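Build log, 23 April 2019
Grip on thin stock, wrist camera, shelf approach

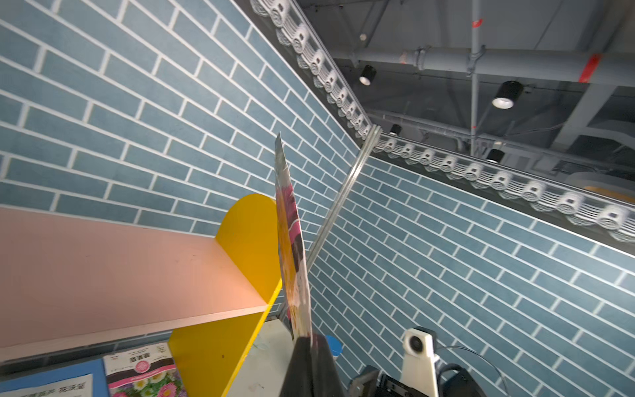
Wrist camera view with a flat packet in the gripper, held beside the pink shelf.

Started at nine with the grip problem left over from last week. A seed packet is close to the worst thing to hand this arm. It has almost no thickness, the contents settle to one end, and the paper gives way before the fingers have registered any load. With the original pads the current reading for "closed on a packet" and the reading for "closed on nothing" were close enough that the threshold was a guess.

Changed both pads to the softer Grosum strip, cut to full finger width. The old strip came off in pieces and left adhesive behind, and cleaning that up took longer than fitting the new one. Let it sit for 18 minutes with the fingers clamped shut, then re-zeroed. The fingers now stop slightly earlier, so the closed position in the config file had to be changed as well. I forgot that the first time and got a fault on startup.

The packets still bend when picked near the bottom edge. The one in the picture has a visible bow in it, and it stands above the gripper with most of its length unsupported. I can live with that for a lift. It will matter for placing, where the free end has to go somewhere known. Two options: grip closer to the middle, which means the fingers have to go further into the compartment, or accept the bend and place slowly with the free end leading. I prefer the first but the clearance under the shelf board is poor.

Measured the clearance again. The number I wrote down in March was taken to the underside of the board and ignored the wrist bracket. With the bracket included there is enough room for a straight approach and nothing to spare for a tilted one. The planner likes tilted approaches. I added a constraint on wrist pitch for anything below the board height and the next plans came out ugly but legal, with a long detour around the yellow panel.

That panel is a nuisance in its own right. The rounded top is modeled as a box in the collision file, so the arm keeps clear of two corners that don't exist. Replaced the box with a shorter box and a half cylinder. Plan time went up a little. The path over the top is shorter and I stopped seeing the sideways hook at the start of the lift.

Camera next. The exposure hunts whenever the wrist points upward, and at the top of the lift it is looking straight at the ceiling with the spotlights in view. The blue-gray walls go dark, then recover, and by that time the gripper has moved on. Locked the exposure to a fixed value picked from a frame with the packet near the fingers. The lights clip and the ceiling loses some detail. Neither is used for anything.

The grout lines are another matter. The edge detector finds them before it finds anything else, and they are long, bright and straight. An upright packet seen edge-on is also long and fairly straight. On the first run the detector reported a packet in the wall with high confidence. Restricted the search region to a strip above the fingers, using the known finger position, and threw out any line that carries on past both sides of the strip. False hits fell to a level where the rest can be handled by asking for agreement over several frames. I would still like a better test than "does this line leave the window," and a color check is the obvious one, at least for a packet with pink or yellow printing on it.

Róisín Daly came by before lunch and watched a few cycles. Her opinion was that I should stop trying to detect the packet optically after the grasp and use finger position alone. She has a point with the new pads. A packet now holds the fingers open by a repeatable amount, small but well above the noise. Against that, finger position cannot tell one packet from two stuck together with any certainty, and it says nothing about the bend. I will keep both and log them side by side until I have enough to compare.

Cycle run in the afternoon, speed limited, same packet each time:

Attempts: 81
Held through the full lift: more than I had before the pad change, final tally still to be checked against the log
Encoder counts at grasp, mean of the logged values: 2,905
Alarm threshold for an empty grip: 2,000

The threshold has margin on the low side. I left it alone.

Most of the drops I watched had the same cause. One finger touches first, pushes the packet over, and the second finger closes on a fold. It depends on how the packet is leaning when the gripper arrives. A slower final approach helps. A short pause at half closure helps more, and costs almost nothing in cycle time. Put the pause in the grasp routine as a parameter so it can be set to zero for rigid objects.

Cable routing on the camera is unfinished. The thin black cable on the second mount makes a free arc on the right and I don't like how far it stands off. Ailbhe Nic Giolla has a box of Bansal clips in the shop that should fit. Asked her to put six aside. Until they are on, the base rotation stays limited in software, and I have written the limit on tape next to the power switch.

Shut down at half past five. Config saved under a new name, old one kept.

For tomorrow:
Check the drop tally against the log
Color test inside the search strip
Fit clips, remove the base limit, re-run the detour path
Try the mid-packet grip with the pitch constraint on
Order more pad strip. What is left will do one finger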